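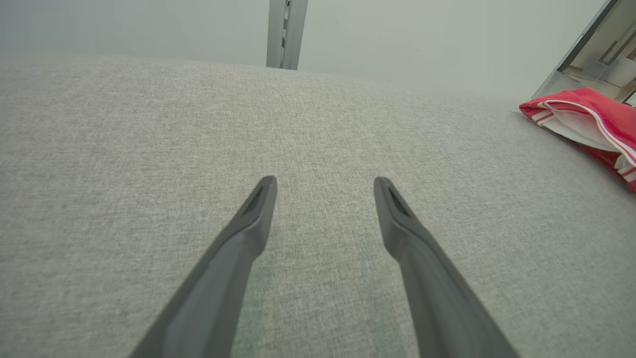
Wrist camera, fingers open over the grey cloth top, red and white item at the right.

Re: [cloth-handling] How many examples before the first training run?

Hello all,

Replying to the question from the Dutdale end, quoted in part:

> We have 725 examples of single-item picks and are wondering
> whether to start training now or keep going. Also, do you
> record with one item on the surface or several? Ours are all
> one item, laid in the middle, and we are worried the model
> will just learn to go to the middle.

We started training too early. Our first run at Lund used fewer examples than you have now, and the arm went to much the same spot whatever we put out. I would keep recording, but change what you record before you add more of the same.

On where to lay things: we stopped placing items by hand in the middle. The operator drops the garment from a little above the surface and leaves it as it lands. If it ends up near an edge, that is a valid start. We only pick it up again if it goes on the floor. After a few sessions like that the starting positions were spread well enough that we gave up our printed position chart.

On one item or several: both. We now record with 2 items out in a good share of the runs and ask for one of them by position (near or far). The Livov group labels by colour instead, which is fine for them but no use to us when the items are both red and white.
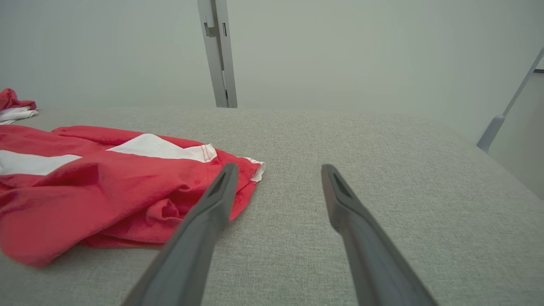 Main garment bunched at the left, a second red and white item further back.

A heap like that makes a useful example. The outline tells you very little about where the sleeves or hems might be, so the operator has to choose a fold and commit to it. We ask operators not to fish about for a perfect grip. If the first grip is poor, finish the run, mark it as failed and go again. Please keep the failed ones. We threw ours away in May and regretted it when we wanted to train the check for a missed grip.

Other things from our notes:

Keep the fingers in view from the first frame, and start with them open. Runs that began with them closed gave us trouble when we joined sets from two sites.

Cap each operator at 4 sessions a week. Past that their movements get very alike – quick and tidy, with hardly any corrections in them.

Our current set stands at some 1,460 runs, recorded to the Brindholm file layout. I can put it on the shared drive on Thursday if Dutdale would like to try mixing it with theirs. Could you tell me first whether your gripper opening is stored as a width or as a fraction? Ours is a fraction, and the two don't mix without converting.

Regards,
Lund bench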